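Unit 4. Surveillance Systems for Respiratory Infection

Reading before this unit: chapter 3 of the course text, and the Jerncombe outbreak packet.

4.1 What surveillance is

Surveillance is the ongoing collection, analysis and reporting of health data for use in public health action. A one-time survey does not qualify. The data must arrive on a schedule, be compared with an expected level, and reach someone who can act on the result.

Passive surveillance relies on clinics and laboratories to send in reports. It is cheap and covers a wide area, but it undercounts. Active surveillance has health department staff contact the reporting sites at set times. It costs more and gives a more complete count. Most respiratory programs use passive reporting all year and add active reporting at selected sites during the season.

4.2 Case definitions

A case definition states the clinical, laboratory, time and place criteria a person must meet to be counted. For influenza-like illness, this course uses fever with cough or sore throat. The definition is sensitive but not specific: many people who meet it have some other virus. A confirmed case also needs a positive laboratory test.

Changing the definition during a season breaks the series. If a change cannot be avoided, mark the week of the change on every chart and do not compare counts across it.

4.3 The Jerncombe data

The packet covers one season in the town of Jerncombe. The clinics logged 2286 visits for all causes during the study period. Of these, 56 met the case definition. The proportion is 56 / 2286 = 0.0245, or 2.4 percent of visits.

Note the denominator. It is visits, not residents, so the result is not an attack rate. A person who came in twice was counted twice. To estimate an attack rate you would need the number of people at risk and a record of each person's first illness only.

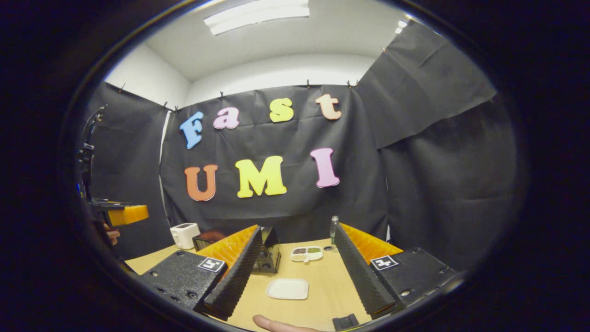 Foam letters on a black backdrop.

4.4 Sentinel sites

A sentinel system collects detailed data from a small number of chosen sites. The Miment network in the packet has four sites: three general clinics and the Cortés children's clinic. Each site reports total visits and visits for influenza-like illness by age group, and sends a subset of swabs for typing.

The weakness is selection. Children are overrepresented in the Miment data — one site in four sees no adults at all — so the pooled proportion should not be applied to the whole town. Report by age group, or weight the groups to match the population.

4.5 Reporting delay

Counts for the most recent weeks are always incomplete. A visit must be coded, sent, checked and entered before it appears. A drop at the right-hand end of a curve is often a delay effect and should not be read as a decline. Plot by date of onset where it is known, and shade the weeks that are still open.

The Stella worksheet has one tab for onset date and one for report date. Plot both and compare the week of the peak. Keep the two series on the same axis scale.

4.6 Predictive value

When little virus is circulating, the positive predictive value of a test falls even though its sensitivity and specificity stay the same. An isolated positive in the off season should be repeated by a molecular method. In peak season the concern shifts to false negatives, mainly with rapid antigen tests.

Problems

1. Recompute the proportion in 4.3 on the assumption that four of the 56 cases were repeat visits by people already counted. Remove those visits from both the numerator and the denominator.

2. State two reasons why the Miment data may overstate illness in the town as a whole.

3. The April counts in the packet are marked provisional. Explain how this affects a chart by report date and a chart by onset date.

Show all working. Give proportions to three significant figures.

Course office: see the department contact page | © January 2025 | Back to top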